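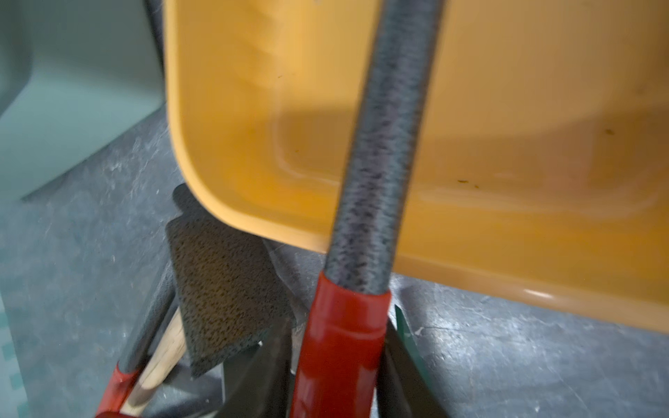
Hinata Chiba reports that her arm stopped three times in one morning with fault 508, and that each time it cleared after a restart and came back on the next long-handled tool. Restarting is the wrong response to this fault. Follow the steps in this section before you run the arm again.

7.4 Fault 508: Grip lost during lift

The Iltis controller shows fault 508 when the gripper fingers close further than expected while a tool is being lifted. The arm holds its position and the fingers stay closed. The tool may still be partly held.

CAUTION: A tool that has slipped in the fingers can swing or drop without warning. Keep hands and feet out of the area under the gripper until step 5 is complete.

CAUTION: Do not press Release from the panel while the tool is off the floor.

Clearing the fault

1. Press the stop button on the controller. Check that the status light is steady red.

2. Walk around the work area and look at the tool from both sides. Note where the fingers are on the handle and whether the tool head is touching anything else, such as another tool or the rim of a tray or barrow.

3. If the tool head is caught under or behind another object, move that object first. Do not pull on the tool.

4. Switch to Manual and select Slow. Lower the arm until the tool head rests on the floor.

5. Support the handle with one gloved hand, well below the fingers, and open the gripper with the hand control. Lay the tool flat.

6. Inspect the finger pads. Replace both pads if either one is torn, shiny, or lifting at the corner. Pads are sold as a pair, part 243.

7. Wipe the pads and the handle with a dry cloth. Do not use solvent on the pads.

8. Select Test Grip and close the fingers on the bare handle. The force reading must settle at 63 or higher and stay there while you twist the handle by hand.

9. Return the switch to Auto and clear the fault on the panel.

Note: Smooth fiberglass handles slip more easily than wooden ones. Set the handle type under Tools > Material before the first pick. The factory setting is Wood.

Note: If the reading drops during step 8, go back to step 6 even if the pads look good.

If the fault returns

Repeated 508 faults on the same tool usually mean that the grip point is too close to the collar, where the handle changes width. Teach a new grip point higher on the handle (see 5.2).

Faults on several tools in a cluster usually mean that the heads are locking together. Spread the tools apart so that each one can be lifted straight up, then run Scan again. The arm does not detect contact between tool heads below the gripper.

Controllers with software older than version 2 clear fault 508 on restart without checking grip force. Anwara Howlader at the Rutherford service desk can supply the update. Until it is installed, tag the arm out of service after any 508 fault and complete all nine steps before removing the tag.

Write each fault in the log on the inside of the controller door, with the tool name and the reading from step 8.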